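Starkon Club News, March 2023

The folding team goes to Cludenmont in May

As many of our readers know, the robotics club at Hovland College has two teams this year. The first one builds the line follower and has written in this newsletter already. We are the second one, and our subject is laundry. More exactly, our robot must take a T-shirt that lies on a table in any position, make it flat, and fold it. The rules of the Cludenmont student meeting say that the shirt is given by the judges and we do not see it before. So we have to practice with many kinds of shirts, and we thank all families who have sent us old ones.

Until the winter break we used mostly light shirts, and the results were quite good. Then we changed to black ones and the program became much weaker. On a black shirt the folds are hard to find, for the camera and also for our own eyes when we check the recordings at the monitor. The border of the cloth against the white table is easy, but inside the border there is almost no information.

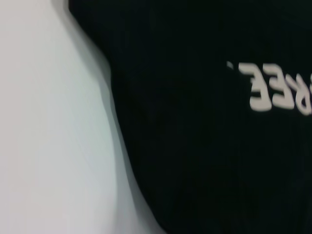
We have discussed this problem for two meetings. One half of the team wanted a stronger lamp. The other half wanted to slow down the arm before each picture, so that the blur becomes smaller. We tried first the slower arm, as it costs nothing. It helps, but every fold takes longer, and the time limit at Cludenmont is 125 seconds for one shirt. The lamp is now ordered also.

A second idea came from the youngest members. They proposed to use the print on the shirt as a guide. If the program can find the letters and knows which way they are turned, it can guess where the collar is and where the bottom is. For a plain shirt this is of no use, and a print can be on the back too, so we will not depend on it alone. But for shirts with large letters it looks promising, and we have started to mark letters and collars in our pictures by hand. Our goal is 1,000 marked pictures before we travel. At this moment we have 400 — it is slow work, and one gets tired eyes.

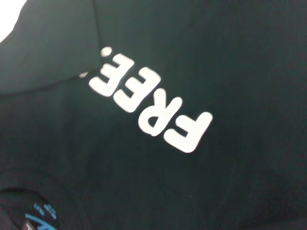
The word "FREE." upside down to the camera, with part of the collar in the lower left corner.

The marking is done with Pradness, the small program which our older students wrote last year. It runs on every school computer and can be learned in one afternoon. If you would like to help, please come to the club room after the last lesson. You do not need to know programming.

We are still looking for dark shirts, with print or without, in adult sizes. Please wash them before and leave them in the box next to the club room door. Shirts with buttons we can not use this year.

The folding team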